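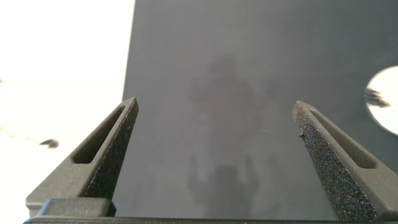

How does the finish of a flat panel affect the way people judge its condition? On a matte, dark finish, small differences in tone are often read as wear or dirt, even when the surface is sound.

Figure 2. Flat panel with a matte, slate-gray surface. Tone is slightly lighter toward the upper area and darker toward the lower right.

3.2 Surface tone and perceived condition

The Pindisdale household survey asked residents to rate the flat surfaces in their homes, including cabinet sides, doors and freestanding panels. Of the 2220 surfaces rated, 864 had a dark matte finish. Residents gave these lower scores for cleanliness than light surfaces in the same room, and the difference was largest for gray. Scores for glossy surfaces varied more from one home to the next and are treated separately in Section 3.4.

Uneven tone of the kind shown in Figure 2 presents a problem for any rating made by eye. A gradual change across a plain surface may come from the lighting, from the finish itself, or from handling over time, and a single view does not separate these causes. The Durinel scale used in earlier work allows only one score per surface and gives raters no means of recording where a change in tone lies. Following Nieminen, we divided each surface into eight zones and scored each zone on its own. Raters at the Plutlow site completed the zone scores in September, before they were shown the residents' ratings. Surfaces with a pattern or a raised grain were left out of this part of the analysis.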